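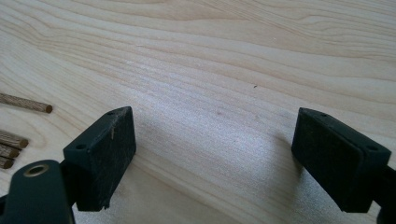
Rejecting bad gripper-width values before training

The Surkik logger writes one width value per video image, computed from the apparent distance between the two fingers. On low-texture backgrounds the finger detector can lock onto the wrong edge, and the width jumps for a few samples. Pale wood is a common case: the dark pads separate well from the panel, but the soft shadow beside the right finger can be taken for part of the pad. Grain lines running diagonally across the gap add weak edges of their own. The steps below remove these values without discarding the whole episode.

1. Export the widths with the raw timestamps. Do not resample yet.

2. Plot width against time and find the closed and fully open plateaus. Store both as w_min and w_max in the episode header. Values outside this range are marked invalid.

3. Compute the difference between neighboring samples. Start with a limit of 300 mm/s and mark anything above it. Olesia Horobets uses 580 for fast pick tasks, where the lower limit clips real closing motions. 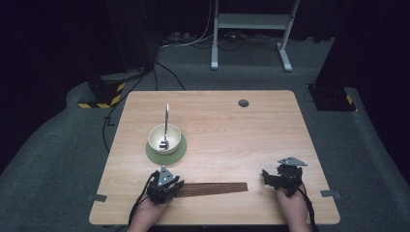
4. Run the same check on the left and right streams separately. Each gripper needs its own plateaus. Copying w_min from one side to the other produces a constant offset that the policy will learn.

5. Fill gaps of up to four samples by linear interpolation. Longer gaps stay invalid and are masked in the loss.

6. Resample to the pose clock and write the result to a new file. Keep the raw export.

In our test set of 3,880 episodes, 862 had at least one marked sample. Most needed only step 5. If an episode has invalid values during a grasp, review it by hand before it goes into the training split.

The filter does not correct a wrong camera calibration. If both plateaus drift over an episode, recalibrate and export again.

Kenza Ghoneim, September 6, 2018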